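Sterkora Hand-Held Gripper Pair

Home / Data Collection / Hand-Held Grippers

Sold as a matched pair, left and right. Price on request. Lead time 19 working days.

The Sterkora pair lets one person record two-handed tasks at a table without a robot arm in the room. You hold a gripper in each hand and do the job as you would want the robot to do it. Each unit has two fingers, a cabled connection and a marker plate on top for tracking. The black-dotted pattern is printed on white, and the plate should be wiped with a dry cloth only.

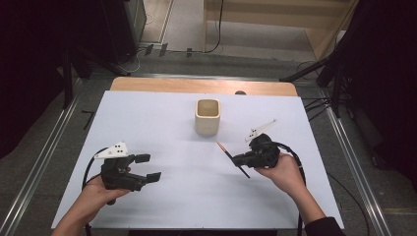 Small objects are where most buyers start: brushes, cups, pens, cutlery. The fingers close flat enough to hold a thin handle, and the grip is light enough for glazed ceramics. Keep the cables outside your elbows – they pull on the wrist if they cross in front of you.

Fingers and pads

The link arms turn on bushings at the pivot points. Pads are screwed on and can be changed with the key supplied. Edges wear first, so check the corners every 100 hours of use and order new pads before the gripping face starts to lift. A spare set costs £25.

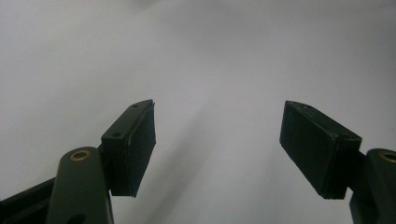 What's in the box

Left and right gripper
2 marker plates, fitted
Cables for both units
Hex key and pad screws

Compatibility

Works with Rimine recording software and the Overgaard table mount. The older Gotine plates do not fit.

Orders and returns

Contact Brayan Echeverri in sales. Pads are not returnable once fitted.

Page updated September 6, 2022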